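3.2 Materials and layout

The second task concerned the folding of a soft item beside an open container. We laid a flat cream-colored piece with an arrow outline on the white tabletop. A brown woven basket, with a light blue cloth inside, stood to its left. Each folder was allowed up to 300 seconds for one trial and made three trials.
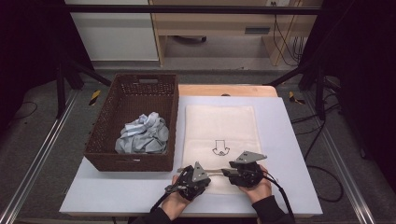
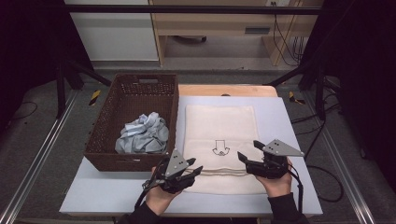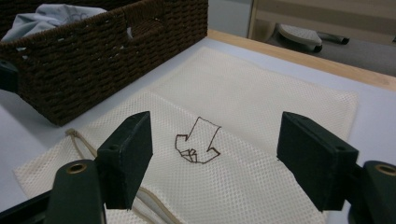
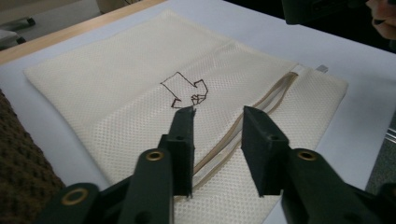

Figure 2. The cream-colored item with its arrow outline, on the white tabletop.

The arrow served as a mark of orientation when we coded the folds. Boros and Hajdu coded all 374 folds separately, and differences were settled by Vincze.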